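1/ I've been asked to put a figure in next year's budget for "humanoids". Just that, one word, one box on the form. I've got until Wednesday. I'm going to think out loud on here because the people who normally read my posts have mostly bought machinery before and will tell me where I'm wrong.

2/ Background for new followers. We mould and finish plastic parts, mostly interior trim. Long awkward white things with a hundred ribs and clip mounts on the back. They come off the press, somebody picks them up, turns them over, looks at them and puts them somewhere. The picking up and putting somewhere is what we're being sold a robot for.

3/ Two quotes in so far. Tuluveo want to sell us the machines outright. Tinon want to rent us the machines by the month and call it a partnership. A third firm, Pretorius, will do neither but would like to charge us for a study into which of the other two we should pick.

4/ I'll start with the study, as it's the easiest. No.

5/ The Tuluveo quote is 11 pages. The price of the robot is on page two. The price of everything that lets the robot do anything is on pages five to nine, in smaller type, and half of it says "to be confirmed after site visit".

6/ Things listed as optional by Tuluveo: spare battery, second set of hands, charger stand, training for our people, the software that tells you why it stopped. I'd love to meet the customer who ticks none of those.

7/ I've bought six-axis arms, two conveyors and a very expensive labeller that now lives under a sheet. Every time, the machine itself came to less than half of what we ended up paying. Fencing, grippers, wiring, fixtures, the fortnight where the line runs at walking pace. I see no reason why legs would change that.

8/ About the legs. I keep asking what they're for. Our floor is flat. It was poured flat at some cost. We have no stairs between the press and the racks. The answer I get is "flexibility", and when I ask flexibility to do what, I get a video of it going up some stairs.

9/ Fair point from a reply already: legs fit through the gaps people fit through, and a wheeled base with the same reach might need wider aisles. I accept that. I'd like to see it priced. Moving racks is cheap. Our racks are already on castors.

10/ The Tinon deal now. They quote per working hour, and the small print defines a working hour as any hour in which the robot is "available". Available means switched on and not reporting a fault. It doesn't mean it moved a part. I've sent that clause back with a ring round it.

11/ I asked both firms the same question. How many of OUR parts, per shift, unaided, with a person only stepping in at breaks? Tuluveo sent a number for cardboard boxes. Tinon sent a number for a part "of comparable complexity", which when I pushed was a flat tray.

12/ A flat tray has two obvious places to grab. Our panel is curved along the rim, the back is all pockets and bosses, and it's long enough that if you hold one end the other end has opinions. You also can't squeeze it in the wrong place or you mark the face and it's scrap.

13/ So cycle time is the whole argument. Last October we logged one shift properly, clipboard and all. The hand crew moved 668 panels from press to crate-side bench. That's the figure I'm holding everyone to. I don't need the robot to match it. I need somebody to write down what fraction of it they'll stand behind.

14/ Neither has. One salesman told me the rate "improves over time as the model learns". Lovely. Put the improvement in the contract by month, with the rental going down if it doesn't arrive. He said he'd take that away. It's been away for a while now.

15/ Somebody asked about payback. Here's how I do it, and it isn't clever. Add up everything you'll pay over the years you honestly expect to keep the thing. Add the hours your own people will spend nursing it. Divide by parts moved. Compare that with what it costs now. If you need a spreadsheet with more than one tab to make it look good, it doesn't look good.

16/ On "years you expect to keep it" – Tuluveo's brochure assumes eight. The model they're quoting has been on sale for less than two. I asked what happened to the model before it. It is "no longer supported but can be upgraded", where upgraded means you buy this one.

17/ I'm using three years. If anyone has had a walking robot on shift work for longer than that, I'd like to hear from you, and I mean that sincerely. I'll buy lunch.

18/ Nursing hours. With the arms we budgeted half a technician and used a whole one until the second summer. With anything that has this many joints and two hands I'm putting in one whole technician from day one. The sales deck puts in zero. It has a drawing of a person with a tablet looking relaxed.

19/ Spares! Got the list from Tuluveo this morning. 52 line items. Fingers are sold in sets, so if you break one you buy the lot. Delivery on a hip unit is "typically" ten weeks. I've asked what we do for ten weeks with a robot that has one hip.

20/ No answer yet but I can guess. We do what we do now, with people, who we'll still have to employ. That's the bit missing from every business case I've been shown. The saving only exists if you let the crew go, and if you let the crew go you've got no cover for the hip.

21/ Floor space. Also never in the quote. Every demo I've been to had taped-off boxes on the floor, belts across the walkway and a good deal of room round the robot. Whatever clearance your safety assessment asks for, you're paying rent on it. Measure it. Put it in the sum. Ours came out bigger than the bay it was meant to improve.

22/ Networking, lifting gear for when it needs picking up off the deck, insurance. Our insurer's first reply was a single line asking whether we were joking. Their second reply was a form.

23/ A few of you are saying I've made up my mind. I haven't. There's a shift we can't staff, the late one, and we've been running it short since spring. If a robot could do a third of the hand rate on that shift, on one panel, with nobody else near it, the sum gets close. Close enough that I'd want to know.

24/ Which brings me to Flumach. Smaller outfit, hadn't heard of them until last month. Their offer is a paid trial: our part, our crates, their people, and we pay by the panel placed. Placed in the crate the right way round with no marks. Bad ones come off the bill.

25/ Cost of the trial is capped at £1,774 a week and includes their engineer. That is the first quote in this whole business where the seller loses money if the thing stands there doing nothing. I trust the arrangement more than I trust the machine, and I've told them so.

26/ Catches, there are always some. They want to keep the recordings of our part being handled. Our customer owns the tool and might object to that. They also want four weeks of setting up before the paid-by-panel bit starts, and the four weeks are charged at a day rate. I've asked for two.

27/ They also wouldn't say what the purchase price would be afterwards. Don't go into a trial without that in writing. Once your people have got used to a thing and you've moved the racks round for it, you're in a poor spot to haggle. I learnt that from the labeller.

28/ What I'm leaning towards putting on the form: nothing under capital. A trial line under running costs, one bay, one panel, the late shift. A separate line for our technician's time so it can't get hidden. And a stop date that someone other than me has to sign to move.

29/ The board won't like it. They saw a stand at a show and want to be able to say we've got one. I'd say we can have a cardboard one for reception much cheaper, but I've been asked to be constructive.

30/ Things I'd still like from anyone who's been through this:
– real parts per shift, not boxes
– how often a person had to walk over to it
– what broke first
– what you paid in year two

31/ DMs are open if your employer's touchy. Vendors, please don't, I've got plenty of brochures. Last bit below, the panel and the crates, plus the question I get asked most.

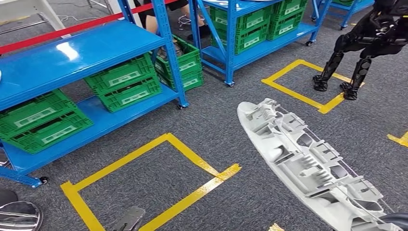 Should a small plant buy a humanoid robot outright or rent one first?

Rent, on a short term with a written stop date, and only if the fee is tied to good parts placed. Get the purchase price fixed in writing before the trial starts, and budget for your own technician's time on top.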